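How to undervolt a graphics card without fooling yourself

Every second forum post about undervolting promises the same thing: less heat, less noise, and somehow more speed. Two of those are usually achievable. The third is possible on a card that was throttling to begin with, and I'd treat any bigger claim with suspicion until you've measured it on your own machine.

These steps assume a desktop card from the last few generations, Windows, and whichever tuning utility you already have. I used Vendari for mine, mostly out of habit. It has an ugly curve editor and an "Auto Optimise" button I'd leave alone. The button on my card picked a voltage that passed its own built-in test and then crashed a game before I was out of the menu.

Before you start

Update the driver first and reset any old tuning profile to default. If the card came with a factory overclock, leave it in place for now. Check whether the board has a dual BIOS switch, too. Plenty of owners have been sitting on the "quiet" setting for years and never knew, and the numbers they post are useless to anyone else.

You'll want a monitoring overlay that logs to a file. Watching the numbers jump about on screen tells you very little.

Step 1: Get a baseline

Run something heavy and repeatable for long enough that the fans settle. A looping benchmark is fine. So is standing in one spot in a demanding game, provided you can get back to the same spot. Log the core clock, voltage, board power, temperature and fan speed.

Write down the room temperature as well. Half the miraculous results I've read were "before" in a hot afternoon and "after" at 11 pm with the window open.

Step 2: Find out what voltage the card actually uses

Look at the log under sustained load and ignore the peak. The peak happens for a moment while the card is cool, and people love to quote it because it makes their saving look bigger. On my card the sustained clock hovered near 2000 MHz, so that's the clock I set out to keep at a lower voltage.

Step 3: Lower it in small moves

Open the curve editor, choose the voltage point you want to try, raise that point to your target clock, and flatten everything to the right of it. On cards without a full curve you'll get one slider instead, and that's fine.

Drop in steps of 25 mV at first, then go smaller once something misbehaves. Apply it, run your load, and watch for flickering textures, coloured dots or a driver reset. Don't copy somebody's final number from a spreadsheet. Two cards of the same model, in the same box, can differ by more than the entire saving you're chasing.

Step 4: Test it with things you really use

Synthetic tests are a decent filter and a poor verdict. The Flalley stress loop, which gets recommended everywhere, ran on my card for hours at a voltage that fell over in ten minutes of an older game with uncapped menus. Light, spiky loads catch out settings that heavy, steady ones don't.

Try a new game, an old game, a video with hardware decoding, and waking the machine from sleep. If anything crashes, go up one step and start the list again. Yes, the whole list.

Step 5: Check that you haven't lost performance

Some cards will report the clock you asked for while quietly delivering less. Compare frame rates or benchmark scores with the baseline, over several runs. My average went from 112 fps to 112 fps, and I was perfectly happy with that. If yours has dropped by several per cent while the overlay shows the same clock as before, the voltage is too low, whatever the stability test says.

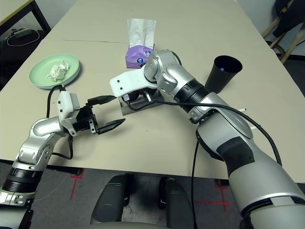 Step 6: Set the fans last

Leave the fan curve until the voltage is final, or you won't know which change did what. Keep it gentle, with a bit of hysteresis so the fans don't pulse up and down. The popular Bråten profile is far too aggressive at the low end for my taste – it spins up for opening a browser.

Step 7: Save it, and keep a way out

Save the profile, but don't tick "apply at startup" until you've lived with it for a couple of weeks. Driver updates can wipe the setting or apply it slightly differently, so check it after each one. Keep the default profile on a hotkey.

Is it worth doing?

For a hot card in a cramped case, probably. Mine got noticeably quieter. As for the power bill, work it out with your own tariff and your own hours before believing anyone who says it'll pay for the next card.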